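4.2 Shade, walls and the width that is left

Claims that shade makes a narrow street more walkable are common in the planning literature, and the Drerkley survey repeats them with more confidence than its data allow. The survey asked 300 residents whether they preferred shaded routes. Most said they did. We doubt that a stated preference tells us much about which side of a lane a person takes with shopping in both hands and a vehicle coming the other way.

Our own material comes from walled residential lanes in the Natard district. We logged 62 segments on foot, each 60 meters long, and scored them for tree cover, boundary type, sidewalk, and clear width. Clear width was measured between fixed edges and then again with any parked vehicle taken out of the total. The two values are often treated as one in earlier work, and we think a good part of the reported benefit of shade comes from that habit. Trees tend to stand behind the longer walls, and drivers like to leave their cars along the same walls. A pedestrian who wants the shade may have to give it up to get past the car. Figure 3a has a small silver hatchback parked tight against the wall on the left, partly in shadow, with the center and right of the lane open. 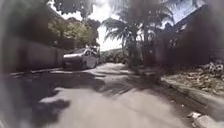 Does a car parked along the wall cancel out the benefit of the shade?

Only in part, as far as our scores can show. Shade from a large canopy usually reaches well past the width of a parked car, so a walker who steps around it may still be covered for some of the distance. The loss is greatest near midday, when the shadow pulls back toward the trunk and the covered strip and the parking strip become nearly the same piece of ground.

This result should be read with care. We visited each segment once, and a single visit says nothing about how long any car stays put. The Fedo count, which is often cited for turnover on residential streets, was made on wider roads with marked bays, and we see no good reason to carry its values over to lanes like these.

The second weak point is the wall itself. Earlier authors score a blank wall as a negative feature, on the grounds that it offers nothing to look at and no one behind it to look out. That may be true, but the scoring was done from a desk, and it lumps together a head-high plastered wall with trees above it and a much taller one with none. In Figure 3b the left side is of the first kind, with a dense canopy over a gray wall, while the right side has a raised sidewalk in front of a two-story building and a tall reddish-brown wall.

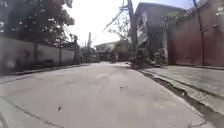
Under the Miah index both sides of a lane receive one shared score, which hides the choice a walker has to make. We scored the sides separately on a scale of 5 and found that they often disagreed. Where they did, the averaged value described neither side. Surface condition caused similar trouble. Stains and hairline cracks were marked down by some raters and passed over by others, and we are not convinced that either matters to anyone on foot. We kept the item in the form for the sake of comparison with the older studies – but it carries no weight in the totals given in Section 5.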